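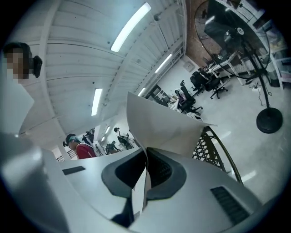 Figura 1. Hoja de papel plegada.

Módulo de equipamiento cardiovascular
Tema 4. El remoergómetro en la sala de fitness
Profesora: Melina Michailidis
Versión revisada el 25 de enero de 2022

4.1. Qué mide la máquina

El remoergómetro de aire frena al usuario con un volante de aspas encerrado en una carcasa. Cuanto más deprisa gira el volante, más aire mueve y mayor es la resistencia. El usuario no elige una carga fija, como haría en una máquina de placas. La carga depende de la velocidad con que tira de la cadena.

El monitor calcula la potencia a partir de la aceleración y la deceleración del volante y la traduce a un ritmo por 500 metros. Los metros que aparecen en pantalla son, por tanto, una distancia calculada. Sirven para comparar sesiones en el mismo aparato y, con cautela, entre aparatos del mismo tipo. No se deben comparar con los metros de una cinta o de una elíptica.

La relación entre ritmo y potencia que usaremos en el curso es:

P = 2,80 / r³

P es la potencia en vatios y r el ritmo en segundos por metro. Para pasar del ritmo por 500 metros a r se divide entre 500. Un ritmo de 2:00 son 120 segundos, r vale 0,24 y la potencia es de 202,5 W.

Valores de referencia, redondeados:
1:50 por 500 m -- 263 W
2:00 por 500 m -- 203 W
2:10 por 500 m -- 159 W
2:20 por 500 m -- 128 W

Conviene fijarse en que la relación es cúbica. Bajar de 2:10 a 2:00 cuesta 44 W y bajar de 2:00 a 1:50 cuesta 60 W. Los alumnos que programan por ritmo suelen pasarlo por alto y plantean progresiones lineales que el usuario no puede cumplir.

4.2. La palanca de aire

La palanca lateral regula la entrada de aire en la carcasa. Con la palanca alta el volante se frena antes entre paladas y la siguiente tracción se nota más pesada. Con la palanca baja el volante conserva más velocidad y hay que tirar más rápido para notar resistencia.

La palanca no es un selector de intensidad. Se puede remar a 250 W con la palanca baja y a 100 W con la palanca alta. Para principiantes recomendamos posiciones medias o bajas, que cargan menos la zona lumbar al inicio de la tracción.

El polvo acumulado en la rejilla reduce el paso de aire y cambia la sensación de la misma posición. Por eso, antes de un test hay que consultar en el monitor el factor de resistencia y anotarlo en la ficha. El número de la palanca no basta.

4.3. Fases de la palada

Ataque. Tibias próximas a la vertical, brazos extendidos, tronco ligeramente inclinado hacia delante desde la cadera.
Tracción. Empujan primero las piernas, después se abre el tronco y al final se flexionan los brazos.
Final. Piernas extendidas, mango a la altura de la parte baja del esternón, muñecas rectas.
Recuperación. Orden inverso: brazos, tronco, piernas.

Errores frecuentes en sala:
-- Flexionar las rodillas antes de que el mango las haya pasado.
-- Tirar con los brazos desde el ataque.
-- Empujar con las piernas sin que el mango se mueva. El asiento retrocede y la espalda queda atrás.
-- Sujetar los pies demasiado altos, con lo que se limita la flexión de cadera.

La corrección se hace de uno en uno. Si el usuario presenta varios errores, se empieza por el orden de la recuperación, que suele arrastrar los demás.
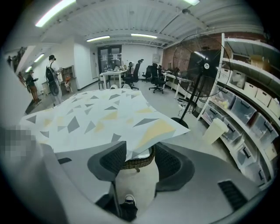

La cadencia se trabaja después de la técnica. En rodajes suaves se busca entre 18 y 22 paladas por minuto, y en series medias entre 24 y 28. Una cadencia alta con poca potencia indica casi siempre un recorrido corto o una recuperación precipitada. El ejercicio habitual consiste en mantener los vatios y bajar la cadencia dos paladas cada tres minutos.

4.4. Caso práctico: test de 12 minutos

El protocolo es sencillo. Diez minutos de calentamiento, tres de descanso y doce minutos a la mayor intensidad que se pueda sostener de forma regular. Se registran la distancia total, los parciales cada tres minutos, el factor de resistencia y la frecuencia cardíaca al terminar.

Datos del caso, tomados en la sala Brindwood:
Usuario: Stelios Kourkoulas
Masa corporal: 87 kg
Distancia en 12 minutos: 3106 m

Cálculo:
r = 720 / 3106 = 0,2318 s/m
Ritmo por 500 m = 1:55,9
P = 225 W
Potencia relativa = 225 / 87 = 2,59 W/kg

Despina Tsakiris tiene una masa de 81 kg. Si completara la misma distancia, la potencia absoluta sería idéntica y la relativa subiría a 2,78 W/kg. En el remoergómetro el peso del usuario descansa sobre el asiento, de modo que para prescribir dentro del aparato usamos la potencia absoluta. La relativa se reserva para la ficha general.

Zona de rodaje para este usuario, entre el 60 y el 75 % de la potencia del test:
Límite inferior: 135 W, ritmo 2:17,4
Límite superior: 169 W, ritmo 2:07,5

Atención: los porcentajes se aplican siempre a los vatios. Aplicarlos al ritmo es el fallo más repetido en las prácticas entregadas en marzo del curso pasado.

4.5. Mantenimiento básico

Pasar un paño por el raíl cada día de uso. Revisar los rodillos del asiento y la cuerda elástica de retorno -- si el mango no vuelve hasta el tope, hay que tensarla. La cadena se engrasa según el manual del fabricante. Las incidencias se apuntan en la hoja de la máquina con la lectura de horas del monitor.

4.6. Trabajo para entregar

1. Repetir el cálculo del apartado 4.4 con los datos de un compañero. Indicar el factor de resistencia empleado.
2. Diseñar cuatro semanas con 2 sesiones semanales, expresadas en vatios y con su equivalencia en ritmo.
3. Grabar un minuto de remo de perfil y señalar un solo error técnico, con el ejercicio propuesto para corregirlo.

Los grupos de prácticas los lleva Adwoa Annan. Las entregas van en papel o por el aula virtual, con el nombre en todas las hojas. Quien no tenga acceso a un remoergómetro de aire puede reservar turno en Brindwood y usar el de la fila del fondo, que es el que tiene el monitor nuevo.

Para el tema 5 (bicicleta de ciclo indoor) hay que traer leído el apartado sobre frenos magnéticos.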